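Claims for orchard spray substitute outrun the data

18 September 2023

A biological spray sold as a replacement for streptomycin in apple and pear orchards is being promoted to growers on the strength of one season of trials, and some plant pathologists would like to see a good deal more before anyone changes a spray program.

Ulladura, the company behind the product, said last week that its mix of harmless leaf bacteria kept fire blight in check on 658 trees at Drerthorpe, a research orchard it rents by the season. The product, called Wemum, is meant to crowd out the fire blight bacterium on open blossoms. According to the company, treated trees did as well as trees given the antibiotic, with no sign of resistance building up.

That last part deserves a second look. One bloom period is a very short time in which to find resistance, and the company has not said how hard it looked. Its summary mentions 130 blossom samples. It does not say how many came from treated trees, or whether the bacteria in them were tested for resistance genes or simply grown on a plate with streptomycin in it.

"I would not call it a negative result," said Mwanaisha Kinyua, a plant pathologist who has read the summary and was not part of the work. "I would call it a result we can't read yet."

Kinyua also points to the weather. April was cool and dry at the site, and fire blight likes warm, wet blossoms. If the untreated trees had little disease, then matching the antibiotic is not much of a feat. The figures for untreated trees are missing from the summary.

Audrey-Anne Fortin, who led the trial for Ulladura, said the full data would be released after review and that disease pressure was "adequate." She did not give a number. A second trial, on 600 trees in the Gagnon valley, is planned for next spring.

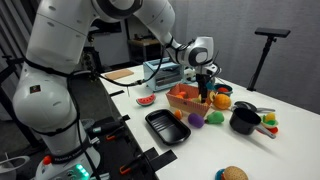
Resistance testing is slow work, and the amount of it is where many trials of this kind fall down. A proper survey would mean sampling the same trees several times a season, for at least 2 seasons, and then checking the harmless bacteria as well as the harmful ones, as either can carry the genes. Lab automation gets mentioned as the answer – but a Franka Emika arm with its gripper down in a basket of orange toy fruits is a long way from a count of resistant colonies, and somebody still has to decide which blossoms to pick.

Growers, meanwhile, are being offered early orders at a discount. The order form repeats the claim about resistance without the sample count.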